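Clulldale Hall Users' Group
Minutes of the meeting held 2024-06-14

1. Welcome and last minutes
Everyone was thanked for coming out in such dreadful rain, and the last minutes were agreed once a spelling in item 4 had been put right.

2. Money
The spring sale at Ambaye Road brought in £702, a lovely result. It was agreed to put £200 towards new curtains for the small room and to talk about the rest in September.

3. Lost and small things
We had a long and very good-natured talk about the bits and pieces left behind after the sleepover weekend. The drawer is now so full that it sticks, and the Ullance biscuit tin went the same way last year. It was agreed that small things should go on a tray where people can see them, with a sheet of paper underneath so that nothing slides about, and that anything unclaimed by September goes to the next sale.

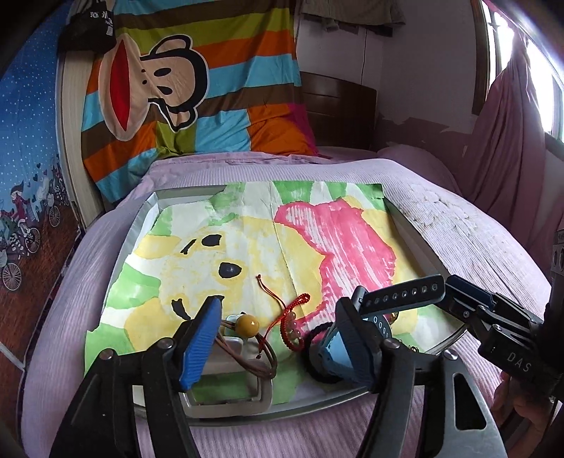 Item 3: the tray, with watch, buckle, bracelets and hair tie on the painted sheet.

Several of us were very taken with the big yellow animal face, and it was agreed that the painting should be kept and flattened under some books afterwards.

4. Any other business
Key 19 is still missing. Please look in your coat pockets!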